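Notebook, glaze bench and test kitchen
December, started 8:40

Kettle on, heating on, window above the sink still does not close fully. I put the folded towel there again.

Today is for the small bowls. The Skellby order is waiting on our answer about the dark rims, and I promised Anoma Paul that I would write down everything I do, also the boring parts, so that she can repeat it at Kallgate without calling me three times.

The question is simple. Customers wash these bowls by hand with a sponge, and some of them write to us that the rim becomes dull before the inside does. We want to know if this comes from the washing or if the rim is already a bit matt when it leaves us and people only see it later. I believe the second. Afroza Bandara believes the first. We did not bet money.

9:05. Washed the work table with warm water and a very small drop of soap, then two times with clear water. I was too generous with soap in November and there was a film on the table which came onto the foot of every bowl, and I needed half a day to understand why all the feet felt slippery. So now it is a drop. Dried with the blue cloth, not with the paper, the paper leaves fluff.

Sponges. I cut them from the thick yellow block, the one from Prumum. I cut wedges and not squares. The narrow end goes nicely in the curve where the wall meets the floor of the bowl, and the wide end is good to hold. With square pieces I always had to fold the corner with my thumb, and then the pressure was different each time. The bread knife is best for cutting. The scissors squeeze the sponge and the side comes out crooked. Please do not take the bread knife back to the kitchen, I have written LAB on the handle.

9:30. Weighed the green bowl, dry: 414 g. Wrote it on the card. The red one I forgot to weigh before I began, so for red there is no starting weight. My mistake. I do not think we will see any change in grams anyway, but it would have been correct to have both.

Washing plan, the same for both colours:
- 40 turns with the sponge around the inside, always clockwise
- 2 turns around the rim after each 40
- rinse, shake, stand on the rack until no drops
- look at the rim under the desk lamp, then write
- stop at 600 turns of the inside

I count with the clicker from the stocktaking box. It sticks sometimes when it is cold. If it sticks, I press again and look at the number, I do not trust my ear.

10:15. First rounds with green finished. Rim looks the same to me. The inside of the green is lovely in this light, much darker up the wall and a little more open on the floor. I remember that we nearly threw this recipe away because the first test tiles were almost brown. A tile is flat and the glaze has nowhere to collect. Note for the future: we should judge this one on a bowl only.

11:50. Stopped for the Babalola delivery. Two boxes of clay had a torn corner, I made a remark on the delivery paper and the driver signed it. The bags inside feel closed. I put them at the front of the shelf so we use them first.

12:20. Ate at the bench, which I know we should not do. Soup.

1:10 pm. Continued with the red. This one is less deep, and it changes how the hand works. In the green my fingers go down and the knuckles touch the wall, in the red the hand lies almost flat. The sponge slides over the lip more easily, so the rim gets extra rubbing which is not on my plan. This can be important! If a customer has only the red ones, maybe the rim really receives more washing. I will have to say to Afroza that she has perhaps a point for red.

2:35 pm. Both bowls side by side on the white table to compare the rims. Looked from directly above, then from the side with my chin nearly on the table. 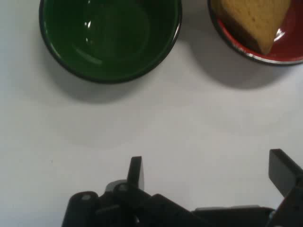

Green (empty) and red with the yellow wedge in it. Both rims dark, thin bright line inside the red one.

The thin light line just inside the rim of the red is what I want Anoma to look at. When light falls on the lip it shines there like a wire, and next to it the dark band looks dull by comparison, even if nothing has happened to it. I covered the shine with my finger and the band looked fine. I took the finger away and it looked dull again. I did this more times than was needed.

So a part of the complaints may be only this effect. It is not a proof. I should repeat it with a red bowl straight from the store shelf, one that never met a sponge, and ask a person who does not know which is which.

3:20 pm. Reached the full number for green. For red I am behind and my wrist is tired, I will finish tomorrow morning. Red stays on the left side of the rack with its card. Please do not use it for biscuits.

Things to do:
- finish red, then weigh it, even without the first number
- take an unused red from the store for the blind test
- ask Kallgate what sponge they have there, if it is the hard kind the results can not be put together
- oil for the clicker
- write to Skellby that the answer comes after the blind test, not before

Added later, in pencil: Afroza came by at 4 and ran her nail along both rims. She says the red feels rougher in one place. I could not feel it. She has marked the place with a bit of tape on the outside, do not remove it.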